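Home | Checklists | Kitchen & Break Room | Archive | Contact
10 Jun 2025
By the Gisham building safety desk

I do the break room and kitchenette walk-through for our floor of the Gisham building, and every time I post the results somebody asks what I look at. So I typed up the whole list with my comments, grumbling included. Steal whatever you like!
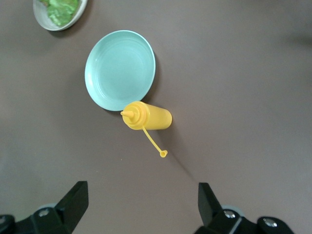

Food out on the table, with greens and a yellow squeeze bottle. 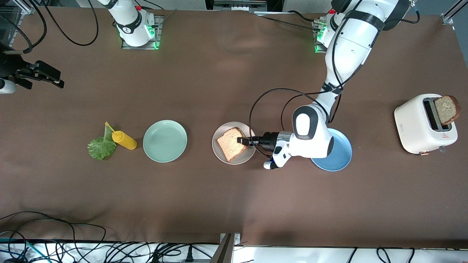

1. Fire extinguisher: PASS
Tag 241, gauge in the green, pin in place. It was hiding behind the coat rack again, so I moved the coat rack (again). Please leave it by the window.

2. Refrigerator temperature: PASS
I keep a little thermometer on the middle shelf and it read 37 degrees. Anything over 40 and I start throwing things out, dressing and all.

3. Dates on leftovers: FAIL
Oh boy. A tub of something from April was sitting at the back of the bottom shelf. I wrote "toss" on it and then tossed it myself. Masking tape and a marker are in the top drawer, so write your date on the lid.

4. Outlets near the sink: PASS, one comment
Both GFCI outlets tripped and reset when I pushed the test buttons. The one on the left is stiff and I had to lean on it. I put in request 917 with Nallis to get it swapped.

5. Toaster and microwave cords: PASS
No cracks, no scorch marks. I emptied the crumb tray and, well, it had been a while. That tray is the thing I worry about most in the whole room, so give it a shake over the trash when you're done with your bagel.

6. Extension cords: FAIL
The coffee maker was plugged into a power strip that was plugged into another power strip. I took the second one away and it's at my desk if it's yours. The coffee maker goes straight into the wall now.

7. Floor and walkway: PASS
Dry, mat lying flat, nothing stacked in front of the door to room 202. The Gisler water jugs used to live there and I'm so happy they've moved.

8. First aid kit: NEEDS RESTOCK
Down to two small bandages and no burn gel at all. I've ordered a refill pack from Uson, 60 pieces, and I'll sign the card inside the lid when it's in.

Items 3 and 6 get another look from me next month, and item 8 stays open until the refill shows up.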